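Home | Kitchen | Shed | Books & Paper | Contact

Looking after old adventure novels at home

Last updated May 14, 2018

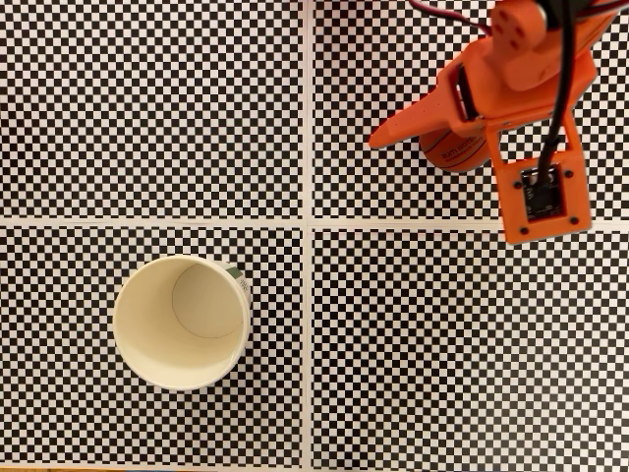 How do you get the musty smell out of an old paperback?

Stand it upright and fanned open in a large lidded box, with a saucer of bicarbonate of soda at the other end, and leave it for 4 days. Don't sprinkle the stuff on the pages. I did this to a jungle romance in January and it still crunches.

Jackets. A torn dust jacket wants Japanese tissue and wheat paste on the inside. Sticky tape goes brown and takes the hero's face with it. Yi-an Cho at the Brulcombe book fair mends hers on a sheet of baking parchment, under a dictionary, overnight.

Shelving. Keep lost cities and pirate captains off the outside wall, where the damp gets in, and away from the sunny window, where red spines turn the pink of tinned salmon. My longest saga runs to 767 pages and leans like a drunk unless it has a bookend - a brick in a clean sock will do.

Pencil notes. A soft white eraser, worked from the spine outwards. Ink stays where it is. A previous owner of my Kundton edition wrote "rot" beside every proposal of marriage, and I have come to rely on his opinion.

Loose pages. Tip them in with a thin line of PVA, 3 millimetres at most, and slip waxed paper either side. Check the numbers first. I glued page 169 in upside down and the villain now escapes before he is caught.

This site uses cookies. By carrying on reading you agree to them.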